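Hi Geeta,

May update for the Penry house, a little longer than last time because there's more to tell (mostly good!).

The big one first: all 6 bedrooms are open. We were stuck at 3 through the spring while we waited on the window locks, and then Drukero turned up with the whole order on one van and fitted the lot before lunch. Zakhar Lytvynenko had a mop going behind them as they left each room. We've had 22 guests stay so far under your grant, nearly all parents with a child in the hospital at Zustthorpe, and the longest stay was a family who were with us for most of the month.

Bedding came in under budget - I know you were worried about that line. I bought plain sheets in a few colors and let myself go a bit sillier on the pillowcases, and what I saved has gone toward a second dryer. We also have a shelf of warm clothes now for people who arrive with nothing packed, and it gets used more than I ever expected.

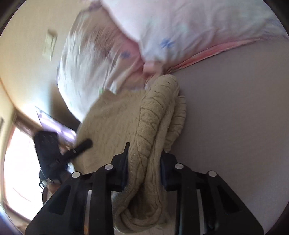
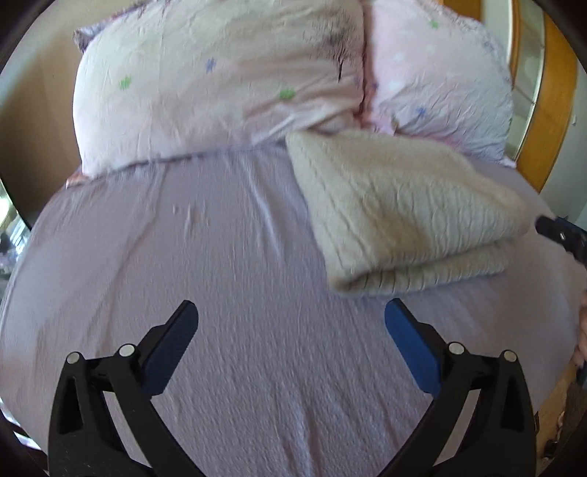
*Lavender sheet and star pillowcases; the beige knit is in the first photo.*

Now the less cheerful part. The boiler is still the old one. Pavar came out twice and gave us two quotes that don't agree with each other, so I've asked them to sit down and write one that does. Until I have it I'm holding that money where it is, and I'd rather you heard that from me now than found it in the accounts. Hot water is fine in the mornings and poor after 9 p.m., which is just when people get back from the ward and want a shower.

The shuttle is going well. It runs to Zustthorpe twice a day, and a few guests have asked for a late run as well. I'd like to try one over the summer if the fuel money stretches - could we talk about moving a little across from the printing line? We've hardly touched it.

Receipts are in the shared folder, apart from the paint ones, and I'll add those as soon as Zakhar hands them over.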